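Cell 2 walkround, PC teardown line, Jusska building
Date: 09/05/2024
Walked by: me, with Matěj Jurčo for the second half
Copy to: Tavion Halvorsen

OK = fine, FIX = needs work, WATCH = fine today, ask me again

Same form as always, but I've put my comments under the items this time since Tavion said the ticks alone don't tell him much. Be careful what you ask for!

FLOOR AND ACCESS

1. Walkway to the arm side clear: OK
Much better than last month. The pallets have moved to the Kapoor dock and you can get to the e-stop without turning sideways.

2. Floor tape visible: FIX
Worn through at the corner where everybody pivots with the cart. I'd go with paint this time.

3. E-stop reachable from both seats: OK
Pressed both, arm stopped both times. Matěj reset it from the panel and we were back up in no time.

4. Emergency numbers posted: FIX
The sheet still lists the old Mesaline front desk. I wrote the new extension on it in marker, which is not a fix, I know.

PEOPLE AND TRAINING

5. Everyone on shift signed off for the cell: WATCH
All 13 are signed off for loading and unloading. Only 2 are signed off to clear a fault, and they're both on days, so evenings have to phone somebody and wait. I've been asking for a third person and I'm asking again here, in writing.

6. Lockout tags at the station: OK
There are 10 on the hook, all legible. Please put them back on the hook and not in your pocket (I found one in mine, so I'm talking to myself too).

7. Job rotation followed: WATCH
This one has changed the most with the arm. Before, we all did a bit of everything, and your hands got a rest when you switched from screws to cables. Now whoever has the prep seat opens cases the whole shift, and the side panels are the worst of it for your wrists. I did it Tuesday and I felt it Wednesday. The sheet says swap every two hours but people skip it when the batch is big, and the last Jirkenov batch was 285 towers. I'd like the swap put on the screen with a beep or something, so it isn't up to us to be the one who asks.

8. Operators can say what the arm does next: OK
I asked three people cold and got three right answers. The new folks are quicker at this than I was!

BENCH AND ARM

9. Gripper fingers undamaged, camera module tight: OK
No play in the module when I wiggled it with the power locked out. Wipe the lens with the blue cloth only, please.

10. Cables clear of the arm's reach: WATCH
The loop at the wrist is okay, but I'd like another clip on it before somebody catches a sleeve.

11. Case flat and steady, open side up, before start: OK
The Dell towers sit nicely on their sides on the slats. Give each one a push with your palm before you step back, and if it rocks, turn it or pull it from the batch.

12. Hands out before the arm goes in: OK, with a grumble
Most of us used to do the socket area by hand, and the habit of reaching in to help is hard to shake. I caught myself at it once in the spring. If the lever looks wrong to you, stop the cell first and then look. 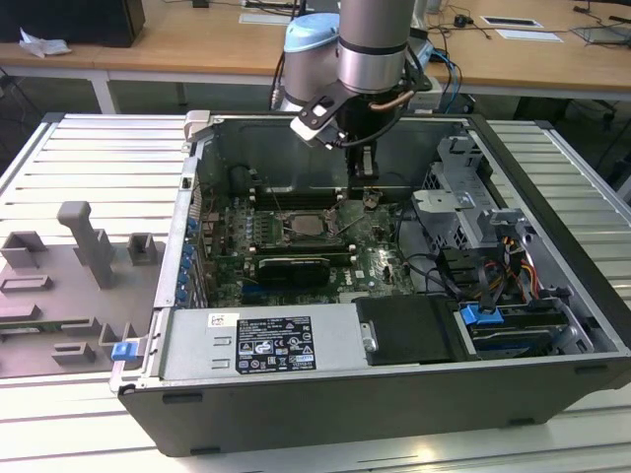

13. Spare laptop and mouse kept off the working bench: OK
Side table is the place for them. Drinks don't go on either one.

STILL OPEN FROM LAST TIME

Third fault-trained person for evenings. See item 5.

Stool for the prep seat. Ordered, says Matěj, and he showed me the order, so I believe him.

Noise reading with both cells running. Not done. I can do it next week if someone lends me the meter.

The pay question for prep seat versus cell seat isn't a safety item and I've been told to keep it off this form, so it's in my email to Tavion from this morning.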